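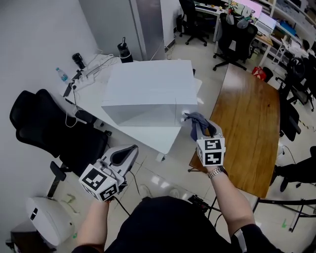 The Corner of the Box

My lodger had been with me since the autumn before I properly understood what he did all day, and that was my own fault, as he'd told me more than once over the washing-up and I had nodded in the way you nod at the shipping forecast. Jhosep Rengifo is a very patient young man. He would say "We collect demonstrations, Mrs Platt," and I would picture people with placards, and say that must be interesting, and ask whether he wanted the last potato.

So when he came down one evening in February with a printed card that said Voltedeck was having an open day for families and friends, and would I like to come, I said yes before he'd got to the end of it, and then lay awake wondering what on earth you wear to see a robot. I settled on the green coat and my good shoes, and I took a tin of flapjacks, because I have never in my life gone to somebody's place of work empty-handed and wasn't going to start with theirs.

You get to Voltedeck on the number 24 bus, which goes all round Clullum before it goes anywhere useful, past the hospital and the swimming baths and the back of what used to be the carpet warehouse. Jhosep had gone ahead early. I sat upstairs at the front with the tin on my knees and enjoyed myself enormously. It had rained in the night and the whole town looked as though somebody had been over it with a damp cloth, and I should say now that I notice these things, having been a cleaner for 40 years, offices mostly, and one very grand school.

I had expected something like a hospital, all glass and hush. It was an office! Black chairs on wheels, desks, shelves with boxes shoved on to them, a brick wall down one side, and more cable than I'd have put up with for a single morning. I stood in the doorway with my tin, and my first thought, God forgive me, was that I'd want to start with the floor. It was a nice pale shiny tile, the sort that shows everything.

"You came," said Jhosep, and he looked so pleased that I was glad about the good shoes.

He was at a white desk in the corner with one of those gripping tools in each hand, great grey things with curved fingers, and a patterned cube stuck on each like a dice that had lost its way. In the right-hand one he had a dark cloth, all scrunched up. On the desk was a big white box. He lifted the cloth to the front corner of the box, pressed it there, and looked at me over his arms as if to say, well, this is it, this is what I do.

"You're dusting," I said.

"I'm showing it how."

"Showing who how?"

And then, bless him, he put it all down and told me for what must have been the fifth time, and perhaps it was being in the room that did it, or perhaps I was finally ashamed of myself, but I listened. There was a machine called Hamik, which lived in another room on account of its being heavy. Hamik had two arms, and at the ends of them it had fingers the same as the ones Jhosep was holding. It couldn't do a thing until somebody had done it first, over and over, with the tools in their hands and the cameras watching. So they wiped, and they folded, and they put lids on and took them off, and all of it was saved up, and by and by Hamik would have a go.

"How many times?" I said.

"For wiping? Roughly 2000, so far."

"The same box?"

"We change the cloth," he said.

I laughed so loudly that a person at the far desk turned round, and I had to hold up the tin by way of apology. After that the flapjacks went about the room, and I was introduced to everyone, and I'm afraid I have lost nearly all the names. There was a tall lad in a black cap who shook my hand with great ceremony and then forgot to let go of it because he was telling me about batteries. There was a girl in a white top who wanted to know what I'd put in the flapjacks (it's a spoonful of marmalade, I don't mind who knows). They had a project on called Ouali, and every one of them explained it to me in a different way, and I came to the conclusion that it was either about kitchens or about old people, and that in either case I was likely to be consulted.

Then they did the demonstration proper, and we visitors were moved back along the wall.

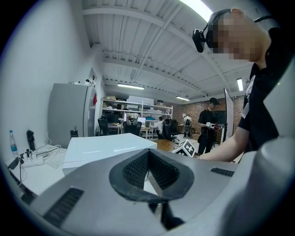 Photo: Voltedeck open day, Clullum, Feb 24, 2019

I hadn't seen the things people wore on their heads until then. One of them had a camera strapped on over his hair like a miner's lamp, and he stood by the wooden table with such a serious air, his hand near one of the little cubes. The lad in the cap stood further back with his own gripper, a bit of red on it, held in both hands as you'd hold a cake you had been told not to tilt. They talked to each other very quietly. "Ready." "Going." "Again, please." It put me in mind of a christening.

And I must say that I found it beautiful, which I hadn't planned on. I've watched a good many people work, mostly from behind a trolley, and most of them don't know they're doing it. They pick up a cup and put it down and couldn't tell you a moment later which hand they'd used. These young people knew. Every reach was a reach they meant. You could have heard a pin drop under those strip lights, except for one gentleman visitor who would keep asking when the robot was coming on.

When it was Jhosep's turn again he went back to his box. He wiped the top, and he wiped the front, and he came to the corner and went round it with a sort of flick, and I said, "Oh, no," out loud.

Well, you can imagine. Everybody looked. I went as red as a postbox.

"What is it?" said Jhosep.

"It's nothing, love. Carry on."

"Mrs Platt."

"You're leaving the corner," I said. "You're going past it. You want to come down on to it and stop, and then turn the cloth, and then go on. If you go round it like that you only push the dirt along to the next side, and it sits there, and in a month you've got a grey line."

There was a silence, and I thought, that's me finished, I've told off the lodger in front of his employers, and he'll be looking for a room on the other side of Clullum by teatime. Then the girl in the white top said, "Have we got anybody turning the cloth?" and the lad in the cap said he didn't think they had. And somebody went to look something up, and the gentleman by the wall asked me if I was the robot.

They let me try it. I took my coat off and rolled my sleeves up, and Jhosep helped me get my hands in properly, and I'll tell you they are heavier than they look and not a bit like fingers. For the first few minutes I couldn't so much as pick up the cloth. I'd close the thing and the cloth would slide out, quite politely, and lie there. I have picked up a cloth every day of my working life without giving it a thought, and now I had to think about it, where it was and how thick it was and which way it wanted to fold, and I felt for that machine in the other room, I really did, being asked to know all that from a standing start.

But I got it in the end. I came down on to the corner, and stopped, and turned the cloth by pinching it with the left and letting go with the right, and went on down the side. "Again, please," said the lad in the cap. So I did it again. I did it until my shoulders ached, and somewhere in there I stopped hearing the room, and it was just me and the box and the old tune I used to hum on the third floor when they'd all gone home.

Afterwards they took us through in threes to see Hamik. I'd expected to be frightened, or else let down, and I was neither. It stood there with its arms out in front of it, a bit lost, like somebody who's been asked to hold wool. They ran the wiping for us. It went along the top of its own box very nicely, rather slow, and down the front, and when it came to the corner it went round with a little flick.

"That's you," I said to Jhosep. "That's you to the life."

He put his hand over his eyes. He does the draining board just the same, and I have been going over it after him since October.

We came home together on the bus with the empty tin. It was getting dark and the upstairs windows had steamed up, and he told me about his grandmother, who had kept a shop and could wrap a parcel with one hand while she was giving you your change with the other. He had never thought to look at how she did it, he said. He'd been too busy looking at the sweets. I asked him what sort of sweets, and he described them all, right up to our stop and past it, so that we had to walk back from the baths.

They wrote to me the following week to ask if I would come in again, two mornings, with my expenses paid, for the corners and then possibly for some windowsills. I have said that I'll do it so long as somebody ties up those cables first. Jhosep says he'll see to it. In the meantime he's been very quiet at the sink of an evening, and last night when I went in to check, he had done the draining board and hung up the cloth, and he was standing there looking at it with his hands held a little way out from his sides.

"Did you turn it?" I said.

"Twice," he said, so I put the kettle on.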